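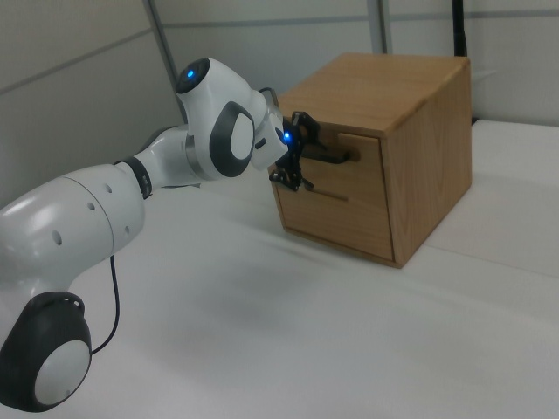
4. Teaching the drawer pull

This section is for the shared arm in the Toranville workshop. Before you start, finish section 3 (gripper zero and cable check).

4.1 Put the wooden cabinet on the white table, with the drawer front turned to the arm. Check that it does not rock.

4.2 Start Brelix on the laptop and open the project "Nogueira". Set the speed limit to 152 mm per second. Do not teach at a higher speed.

4.3 Open the fingers fully and bring the gripper above the table, beside the cabinet. Save this point as HOME.

CAUTION: Keep your hands away from the fingers while the arm is enabled. If two people work together, only one of them gives commands.

4.4 Look at the cable before each run. It must have a free curve on the table and must not lie below the gripper.
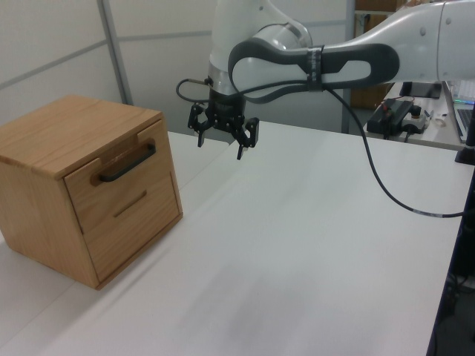 If the cable pulls tight at any point of the path, stop, fasten it again at the upper link and repeat from 4.3.

4.5 Move slowly to the black handle of the upper drawer. Close the fingers until they hold the bar – do not squeeze more. Save as GRIP.

4.6 Pull straight back in small steps and save the end point as OPEN. The arm should not lift the drawer.

Note: The lower drawer has only a finger slot, so this program is not for it. Vitória Magalhães is writing a separate one, planned for February.

4.7 Run the whole path three times without touching anything. After every 1,000 cycles, check the finger screws and write the counter value in the Dravico log. The last entry is 2,693, by Sérgio Fonseca, 26 Jan 2025.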